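Learning Welsh at 42, or trying to

So I have finally gone and done it. After years of saying I'd get round to it, I signed up for the beginners' Welsh class at the library, and I am now 13 lessons in and still can't say the word for microwave without my sister laughing at me (it is not popty ping, apparently, she gets very cross about that).

Our tutor is Sioned Probert and she is brilliant. Very patient, very loud. She makes us stand up and wander round asking each other where we live and what we had for breakfast, and if you sneak in an English word she cups her hand round her ear and pretends she's gone deaf. I have eaten toast in Welsh more times than I've eaten it in real life. I do sometimes have porridge but I could never remember uwd on the spot, so toast it was, for weeks!

Mutations, oh dear

If you've ever looked into Welsh you'll know about these. The front of the word changes depending on what comes before it, so you learn cath for cat, feel pleased with yourself, and then it's dy gath for your cat and fy nghath for my cat. I spent a whole evening looking for a word in the dictionary under the wrong letter. Three wrong letters, in fact.

Sioned says not to worry about them yet and just talk. Roald, who sits next to me, worries about them a great deal. He has a chart, laminated, and he's already got Norwegian, German and decent French so I suppose he knows what works for him. My own system is to mumble the first letter and hope.

I do 30 minutes at the kitchen table before work, usually with the radio on low and a notebook I bought specially and have mostly filled with shopping lists. Some mornings it goes in and some mornings it doesn't.

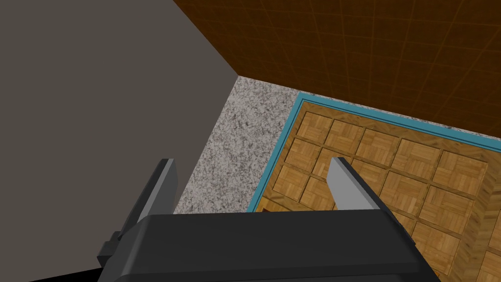

Things that have helped

Reading children's books out loud. I got a stack from the charity shop and there's one about a badger who loses his hat that I could now recite at a funeral.

Talking to the dog. She gets eistedd and dere 'ma and a lot of bore da, and she ignores me in both languages.

Radio Cymru in the car. I catch the odd word, then the weather, then nothing for ages, then somebody says "roundabout" and I'm back in the room.

What hasn't helped is buying more books. I've got 3 grammar books now and have opened one of them, as far as the alphabet.

We break up for August and then it's Mynediad part two, and Sioned wants us all to order our own drinks in Welsh at the end of term meal. I'll be having whatever I can pronounce. If anyone reading has got past this stage and has tips for remembering which words are feminine, please put them in the comments, I'm desperate.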